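Karnum issues revised service procedure for hand-held two-finger grippers

Issue 2 covers pad replacement, finger alignment and lens checks, and applies from May

LESTDEN – Karnum has released issue 2 of its service procedure for hand-held two-finger grippers used in manipulation recording. The procedure replaces the first issue in full. It applies to all 230 hand-held grippers maintained by Karnum under contract, and has been adopted without changes by Jiteck, which carries out field repairs on Karnum's behalf.

The revision deals mainly with wear at the fingertips. Under the first issue, pads were inspected by eye and changed when an operator reported slipping. Service records showed that most reports came in after a pad had already begun to lift at one corner, by which time the opposite pad had usually worn unevenly to match. Issue 2 sets a fixed interval. Both pads are now changed together after 500 hours of use, or earlier if the unit fails the thin-object check described below.

The procedure contains 11 checks, carried out in a set order. The first group is mechanical and is done with the gripper switched off. The technician opens the fingers fully, cleans the pad faces with a dry lint-free cloth, and looks along each face for lifting, glazing or embedded grit. The fingers are then closed by hand until the pads meet. The gap should close evenly from the root of the pad to the tip. A gap that closes at the root first indicates that one finger is seated wrongly on its mount, or that a pivot screw has worked loose.

Pivot screws are checked next. Each is turned lightly with a driver of the correct size and should not move. A screw that does move is removed, cleaned, given a small amount of medium-strength threadlocker and refitted. Screws on the opposite finger are then checked again, as uneven tension between the two sides pulls the jaw off centre.

The second group is done with the gripper in the hand and powered. It begins with the thin-object check, which takes the place of the foam block used in the first issue. Foam compresses and hides small faults in alignment. A plain wooden chopstick does not, and it tapers, so the same item tests the jaw at more than one width. The check is done on a cloth-covered table, with the fingers lowered over the chopstick along its length before they are closed.

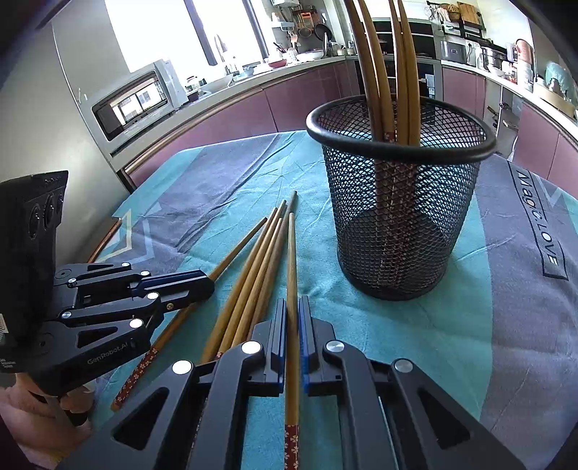

Can a worn pad be turned round and used again?

Pads must be discarded once removed. The adhesive layer stretches when the pad is peeled off, and a refitted pad will creep towards the tip under load, even where the gripping face looks sound.

For new pads, the old adhesive is removed completely with isopropyl alcohol and a plastic scraper. Metal scrapers are not permitted, as a scored finger face will prevent the new pad from sitting flat. The pad is placed from the root forwards and pressed down with the thumb for a full minute. The jaw is then closed on a strip of clean card and left overnight. A gripper that is needed the same day may be returned to use without the overnight rest, but this must be written on its service label and the pads looked at again before the next session.

Units are often used in pairs, one in each hand, and issue 2 requires both grippers of a pair to be serviced together. The first issue allowed them to be treated separately. In practice this led to pairs in which one jaw closed with noticeably less effort than the other, and operators adjusted their grip to suit. Where one gripper of a pair is sent away for repair, the other is now held back with it.

Camera modules are dealt with after the jaw. Lenses are cleaned with a blower first and a lens cloth second, and the housing is checked for movement against its bracket. Any play at the bracket must be removed before calibration. Calibration itself is unchanged from the first issue, except that it must be repeated after every finger replacement and not only after work on the camera housing. A finger that sits slightly forward of its old position alters the relation between the camera view and the point of contact.
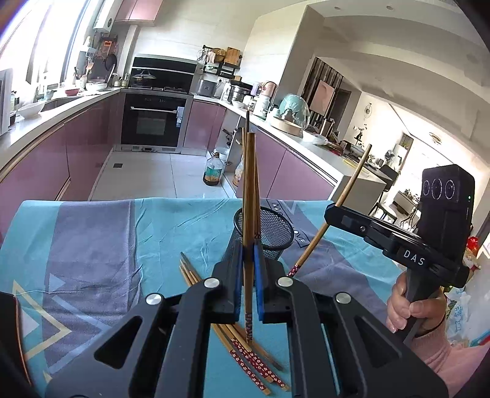 Upright holding is the last of the mechanical tests done under power, and it is the one most likely to reveal a fault left over from reassembly. The object is lifted, held vertical and kept still while the technician watches for rotation between the pads. Slow rotation points to contaminated or glazed pads, and a sudden tilt points to a misaligned finger. A chopstick with a printed band at its end, such as the red one with small white flowers held between the blue pads above, makes rotation easier to see than a plain shaft does. If either fault appears, the four round screw caps on the top of the gripper body are the starting point: the technician checks the caps near the finger mounts first, followed by the pair farther out on the arms, before any pad is removed. Stripping a sound pad in search of a loose screw was the most common avoidable cost under the first issue.

A mesh pen cup is specified as the stand for this part of the procedure. It is heavy enough to stay in place while a chopstick is drawn out, and the jaw has to be brought in from above without touching the rim. Contact with the rim is recorded as a handling fault and does not count against the gripper.

Spare pads, pivot screws and finger blanks are supplied through Marchetti, which holds stock at its Lestden store. Pads are supplied in matched sets and must not be split. Sets with a broken seal should be returned for exchange – the adhesive picks up dust quickly once exposed and cannot be cleaned.

Service labels printed for the first issue may be used until stocks run out, provided that the pad-change box is filled in by hand. New labels carry separate boxes for pad hours, calibration and the thin-object check.

Jiteck will apply issue 2 to field repairs from the start of May. Grippers already in the workshop on that date will be completed under the new procedure, including any that arrived with a first-issue job sheet.

Copies of the procedure are available to contract holders from the Karnum service desk in Lestden. Requests should give the serial numbers of both grippers in each pair.

Ends

Notes to editors

Karnum maintains and repairs hand-held grippers and related recording equipment. Jiteck provides on-site repair. Marchetti supplies spare parts. Press enquiries should be sent to the Karnum press office, Lestden.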